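Residents of Smadi House are responsible for laundering their own bed linens and any decorative covers brought from home. The guidance that follows applies to cotton sheets, pillowcases and lace. It replaces the sheet posted in the laundry room last March.

## Sheets and pillowcases

Printed cotton sheets should be washed at 40 °C with a mild detergent. Turn pillowcases inside out before loading. Do not wash sheets with towels, which shed lint and rub the print. Remove the load promptly when the cycle ends – creases set quickly in a warm drum.

Sheets may be tumble dried on low. Fitted sheets dry more evenly if the corners are pulled out once, halfway through.
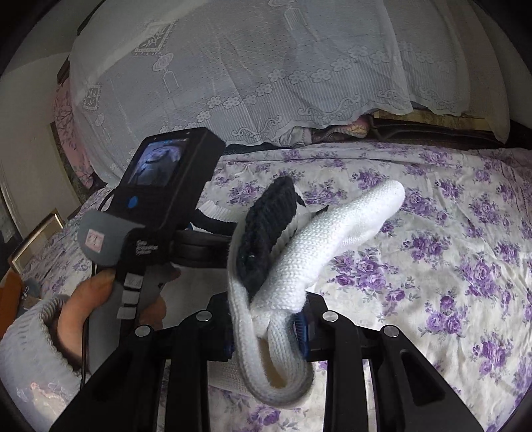
*Reading time: 5 minutes*

## Lace covers

A lace cover draped at the head of a bed collects dust in its openwork long before it looks soiled. Shake it outdoors every other week. When washing is needed, observe the following:

- Check the hem and any scalloped borders for broken threads, and mend them first.
- Soak in cool water for 40 minutes. Do not wring.
- Rinse until the water runs clear, then roll the piece in a clean towel and press.
- Dry flat, away from direct sun, easing the edges into shape by hand.

Chlorine bleach is not permitted on lace of any kind. Yellowed cotton lace may be given a second soak with oxygen bleach, following the directions on the package.

## Storage

Spare linens are to be kept in the Warkik closet, Room 110, in cotton bags. Plastic bags trap moisture and should not be used. Refold stored pieces along new lines twice a year.

Questions about mending may be directed to Rania Azar in Room 41.

Revised Sat 23 February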